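15 June 2022, hot shop

- Annealer held overnight, no cracks in the Sultow tumblers. Two of the three pumpkins fine, the third has a check near the stem. Stem went on too cold, my fault.
- Seo-ah Ham wants the amber rod again. Goossens only has 6 sticks left, ordered more, wont be here till next week.
- Pinen batch still seedy. Let it sit longer before gathering. Roswitha says charge smaller, try that.
- Blocks need soaking, cherry one is nearly burnt thru.
- Invoice 231 to Zindix, sent.
- Demo night moved to November. Need wine glasses, the real kind, and someone on the door to check IDs.

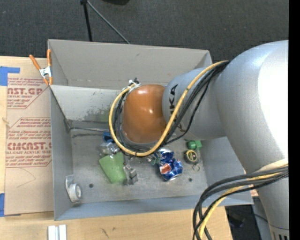 ## Tomorrow

- cold work the vase foot
- glory hole door hinge!!
- call Roswitha re color bar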